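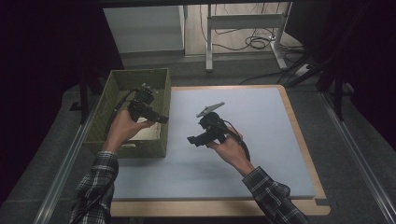

Unit 4: Learning Manipulation from Hand-Held Gripper Demonstrations

Last updated: July 2026

4.1 Purpose of this unit

These notes accompany the fourth unit of the course and should be read before the laboratory session. They set out how demonstrations recorded with hand-held grippers are turned into a policy for a two-armed robot, and they report the result obtained with the Dunis training set, to which the laboratory exercise refers. Students are assumed to be familiar with rigid-body transforms and with the treatment of behavioural cloning in Unit 3.

4.2 Background

In teleoperation, the demonstrator commands a robot and the robot's own joint states are recorded. The method is well understood, but it ties every hour of collection to an hour of robot time, and demonstrators tend to move slowly when working through a remote interface. With hand-held grippers the demonstrator carries the end effectors directly, one in each hand, and no arm is required during recording. The motion is closer to ordinary human movement, and the contact forces are felt at the fingers.

The price is paid later. A person's shoulder and elbow will readily take the gripper to a pose that the robot cannot reach, or can reach only near a singularity. Nothing in the recording process prevents this, and the programme must therefore filter its data before training.

4.3 Formulation

Let the pose of each gripper at time t be expressed in a common table frame. The action is defined as the change in pose over the next control step, together with the target jaw opening, for each of the 2 grippers. Relative actions are preferred to absolute ones in this course, as they are less sensitive to a constant error in the calibration of the table frame.

The observation consists of the head-view image, the current jaw openings and the pose of the left gripper relative to the right. Students often omit the last term in their first implementation. Policies trained without it performed acceptably on single-handed portions of a task and poorly on handovers.

4.4 Processing pipeline

Recordings in the Plernatero format pass through the following stages.

(a) Synchronization. Image and pose streams are resampled to a common clock. Demonstrations with a gap in either pose stream are rejected in full.

(b) Kinematic filtering. Each trajectory is replayed against the arm model. Segments violating joint or velocity limits are flagged, and the demonstration is discarded if a flagged segment includes a grasp or release.

(c) Segmentation. Grasp and release events are located from the jaw signal. The boundaries are used for evaluation only and are not supplied to the policy.

4.5 Result

The Dunis set contains 300 demonstrations of a sorting task, of which 60 were removed at stage (b). Two policies were trained with identical architecture and schedule, one on the full set and one on the filtered set. The policy trained on the filtered set completed more trials despite the smaller quantity of data. Its remaining failures were concentrated at release, where the jaws opened before the object had been lowered fully.

The comparison has a limitation that should be stated in any report citing it. Both policies were evaluated on a single arm configuration, the Plarus bench, and the filter was tuned to that same configuration. The result does not establish that the filtered set would be preferable on an arm with a larger workspace.

4.6 Laboratory preparation

Students should bring a working implementation of stage (a) and a written answer to the following: under what conditions would truncating a demonstration at its first flagged segment be preferable to discarding it? The Šindelář bench must be booked in advance. Reports follow the format introduced in January.

Contact: Tadeo Cáceres, Unit Coordinator | © Course authors. All rights reserved. | Back to top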